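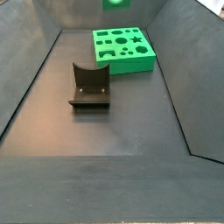
I canceled the storage unit in November. It had been costing me money for 7 years, and for most of that time I could not have told you what was in it beyond "the stuff from Mom's house" and a floor lamp.

I rented it when I moved from Walla to the apartment I'm in now. The plan was to keep it for a summer while I figured out what fit. Then the summer was over and the payment was automatic, so I stopped seeing it. The rate went up a little most years. They send a letter when that happens. I opened the first few.

What got me to deal with it was doing my budget on paper for the first time in a long while. I wrote down every charge that comes out on its own. The storage unit was the third biggest, after rent and the car. It cost more than my phone and electric put together. I looked at that line for a while and then I went and found the key.

I went on a Sunday because the gate is open later and the elevator is free. I took a thermos, a roll of trash bags, a marker, and a folding chair, and the folding chair turned out to be the best idea I had all day. Sorting is mostly sitting down and reading things.

Most of it was paper. I had tax returns going back to before I was married, manuals for appliances that were sold with the house, and two boxes of my mother's recipe clippings. She never cooked from them. She liked cutting them out. I kept one envelope of those and recycled the rest, and I felt bad for the length of the drive home and then mostly didn't.

The furniture was harder. The dresser is a good dresser. It's also too tall for the only wall I have, and I measured that wall before I ever rented the unit, so I knew it the whole time. I put it up for sale at $400, got no replies, dropped it, and finally gave it to a woman named Sevim Dağdelen who was setting up a place for her son. She brought a blanket and her own straps. We had it in her van before the coffee in my thermos was gone.

Here is how the rest of it went, for anyone facing the same job:

- **Books.** The library sale took them all, even the ones with the basement smell. They said they sort them later.
- **Dishes.** I kept the blue bowls. The church kitchen took the plates.
- **Christmas boxes.** I kept one and gave my sister the other. She wanted the glass birds, and we'd argued about those once, so I just put them in without saying anything.
- **Cables and chargers.** County electronics drop-off, the one on Tokach Road. Bring ID.
- **The floor lamp.** It's next to me now. It needed a bulb.

It took four trips in all. I'd budgeted one. The last trip was just me and a broom, because you have to leave the unit swept or they keep the deposit. I had forgotten there was a deposit. It came to $360 and they mailed the check without my having to call, which surprised me.

My brother asked whether I missed any of it, and so far the only thing I've gone looking for was a stapler, and I don't think that was ever in there. I also found my old library card in a coat pocket, with my signature from when I still made the loop on the J.

The money goes into a savings account now on the same day of the month the storage payment used to come out. I set it up that way so I wouldn't get used to having it. My sister says I should spend some of it on a new mattress. She's probably right, but I want to get through the winter first and see what the car needs.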